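The Gripper in the Spare Room

Géza Kocsis has been building the same hand for 14 months. It still can't do socks.

The stairs up to the workshop are steep and the door sticks, so you push. Inside: one long bench, two printers, a drill press with a towel over it. Coffee rings. A drawer marked SPRINGS that holds mostly screws. Irkent is what they call the place, after a street one of the founders used to live on, and it has 20 members who each get a shelf and a key. Kocsis has two shelves. Somebody gave up theirs and he moved in fast.

"Mind the box," he says. The box is full of fingers.

Old ones, that is. Every version he printed and then went off. Fat ones, skinny ones, one with a hook like a parrot's beak that he still defends. He tips some out on the bench and lines them up by age, and you can watch the idea change. The first were stiff. Then came a hinge, then a second hinge, then the pair of linked bars that keeps the tip pointing the same way while the jaw closes. That last change took him most of a winter.

The project is called Patik. The plan is simple to say. Make a small arm that can sort and fold a basket of laundry, on a home budget, out of parts you can print or order. To get there he started with the hand alone, no arm at all, just a thing you hold and squeeze. You do the chore yourself with the gripper in your fist and a camera riding along, and the recordings go to train the arm later on.

So for most of last year he did his family's laundry with tongs, more or less.

"My wife timed me on a shirt," he says. "She read a magazine. She finished the magazine."

He used to fix elevators. Thirty-odd seconds into any talk about the gripper he's back to elevators, doors mostly, how a door has to close firmly and still give when it meets a shoulder. Same problem, he says. Close, feel something, don't crush it. He draws a door on the back of an envelope, then a jaw next to it, and they do look alike.

The pins were the first real headache. He began with printed ones, and they wore oval inside a week. Then brass rod from the hobby store, cut by hand, never two the same length. Now he uses plain steel, bought by the bag, and a drop of oil. A build takes him an evening if the holes come out clean. They don't always. He keeps a hand reamer in his shirt pocket, like other people keep a pen, and went through the wash once with it. The shirt did, anyway.

Money. He writes everything down in a green notebook, and the total for the current version, motor mount and wiring and failed prints included, is 257 dollars. The one before was 287. He is prouder of that gap than of anything else on the bench. Most of the saving came from buying one smaller roll of soft filament and from not breaking the mount.

There is a rival, sort of. Across the bench a member who goes by Millet is making a suction hand, all tubing and little cups, and the two of them argue about towels the way others argue about baseball. Suction is quick on a plate. On terry cloth it just sighs. Millet admits this, then says wait till July. July is when the workshop has its open evening and everybody has to show something that moves.

Kocsis means to show the arm. It's called Ernon, it lives under the bench on a plywood base, and at the moment it can raise itself, turn left and stop. The shoulder joint droops. He's on the third gearbox. When it's switched on it makes a noise like someone dragging a chair, and people two benches over look up, then look down again.

We try the hand ourselves. Odd feeling. You squeeze and the fingers come in level, slow at first and then faster than you expect, and your wrist wants to do work the tool won't let it do. A dish towel is easy. A T-shirt is okay. A pillow case turns inside out and stays that way. Kocsis takes it back and does the pillow case in three moves, not looking, still talking about doors.

Most of the practice gets done at home, on whatever flat surface is going. Benches are too flat, he says, and too clean. Real clothes land on real bedding and the two get mixed up, blanket comes along with the sleeve, corner of the sheet gets pinched in too.

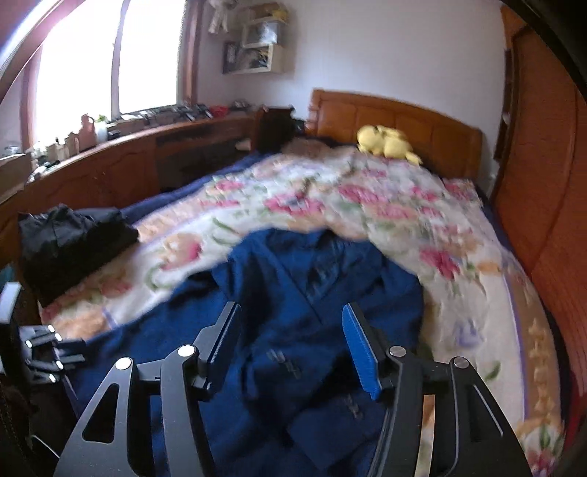 Pads are what he'd talk about all day if you let him. Bare plastic slides on cloth, so each finger gets a soft facing, and he has tried rubber band, bathtub mat, the sole off a flip-flop, glove fingertips. What works for him is a ribbed pad, ribs shallow enough that they don't snag a knit. Blue ones went on this build, one for each finger, and a long-sleeved blue job like the one on the flowered quilt is about the hardest customer he has: a collar, a V neck, two sleeves going their own way and deep wrinkles in the middle where the jaws have to choose a layer. Go in shallow and you get nothing. Go deep and you get the front, the back and a bit of quilt. He likes to start from a fold that stands up by itself, and work out from there.

Dark cloth is trouble for the camera too. Black folds on navy, the software sees a puddle. He's been playing with a side lamp, and with just opening the curtains, which gives him glare off the window insted. Mornings before nine are best. He sets an alarm.

Next on the list: a lighter outer arm, with more material cut out of it, and a stop so the jaw can't over-open. A new gearbox for Ernon if the postman ever comes. He wants to try buttons, and has been told by several people not to try buttons.

And the socks. He has a theory about the socks, something to do with rolling the pad sideways as it closes, and there's a sketch of it taped to the printer lid, with an arrow, and a question mark, and a phone number for a guy who sells bearings.

It's past six when we leave. He's printing another finger.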